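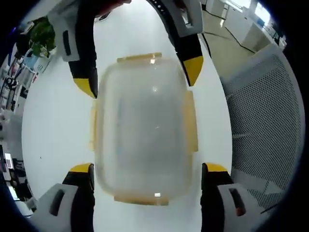

*Food container with four latching tabs, between the two grippers. Yellow tips on all four fingers.*

# Set the fingertips by the object, and write it down

May 3, 2024

Most of the maintenance sheets I have read for two-gripper benches treat the fingertip as a consumable. It has a part number and a replacement interval, and it sits in the same table as screws and cable ties. I think this is a mistake. The fingertip is the only part of the cell that touches the work, and its condition decides more of the result than anything further up the arm or the handle.

Our bench at Tividton uses paired grippers with black finger plates and yellow tips. The old sheet called for the tips to be changed every 60 hours of use and said nothing about how they should sit afterwards. A tip that has been pushed on slightly crooked will pass that sheet. It will also close on a flat block without complaint, as a flat block forgives nearly everything. Put a container with rounded corners and soft walls between the same fingers and the fault shows at once: one tip lands first, the container turns, and the second gripper has to chase it.

My view is that the set-up check should be done on the awkward object. A translucent food box with a latching tab on every side is a good choice. The tabs stand proud of the body, so the fingers must straddle a tab and close on the wall beside it. If the opening is too narrow, the tip rides up on the tab. If one finger is set further out than its partner, the gap on that side is visibly wider before anything has moved. A person can judge this by eye from above, with the table showing as a pale strip between plate and wall.

The check we now use is short.

1. Open both grippers fully and wipe the tips with a dry cloth.
2. Set the container down with its long side running from one gripper to the other.
3. Bring in each gripper until its fingers stand either side of the near tab. Compare the two gaps.
4. Close slowly. Both tips should meet the wall together. If the container turns, stop and reseat the tip that touched first.
5. Repeat 11 times without adjusting anything. Record every turn, including small ones.

The last step is the one people object to. It is dull, and a good first closure makes the rest feel like a waste of time. I would keep it. A loose tip often behaves for the first few closures and then creeps. In November we had one that did exactly this, and the two-closure check in use at the time had let it through. The recordings from that week were of little use.

There is a fair argument on the other side. Engelhardt, which supplies our spare plates, favours a steel gauge block, and a gauge gives a number that can be compared between sites. Skaltberg runs its benches that way. I have no quarrel with the gauge for checking that the plates are parallel. It should come first. But a rigid block says nothing about how the tips behave against a wall that gives, and that is the work these tools are sent to do.

I would also drop the fixed interval. Tips wear by what they hold. A week of cardboard does little to them; a week of hard plastic edges rounds them off. The Gillex log sheet has a column for the object handled, which most of us leave blank. Filled in, it would tell us when to change a tip better than a count of hours does.

Spare tips should be kept in pairs and fitted in pairs. A new tip opposite a worn one closes off-centre, and no amount of adjustment at the handle — I have tried — will hide it for long. The cost of the second tip is small. Mark the date on the bag, and put the old pair in the bin so that it does not find its way back on to the bench.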